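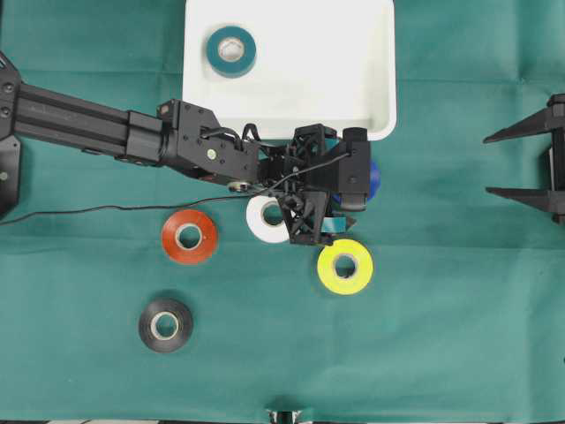
Gwen Tarrish
Household columnist
22 Jul 2018

My vacuum cleaner stopped in January. The fault was a split in the flex, just where it goes into the handle. I rang Hollmann, who made it, and was told they do not sell the flex. They sell the handle, the flex and the motor cover as one part, for 60 pounds. The cleaner is two years old.

I could have wrapped the split in tape. Plenty of people do, and I understand why, but tape on a mains lead is a poor answer and the makers know it. A flex is a cheap thing. It should be on a shelf somewhere with a number on it.

Marnadell used to have a shop for this. Stitex began with sewing machines and ended up mending toasters, irons and lamps as well. They kept belts and plugs in drawers and would sell you one. The shop closed when the parts stopped coming - the customers were still there.

I would like a plain rule. Anything with a plug should have its parts on sale, one at a time, for nine years after the last one leaves the factory. The price of each part should be printed in the booklet, so that we can see it before we buy.

The makers will say this puts prices up. Perhaps it does, a little. I would pay a bit more for a cleaner that I could keep. Mine is still in the cupboard under the stairs, and I have been borrowing my sister's.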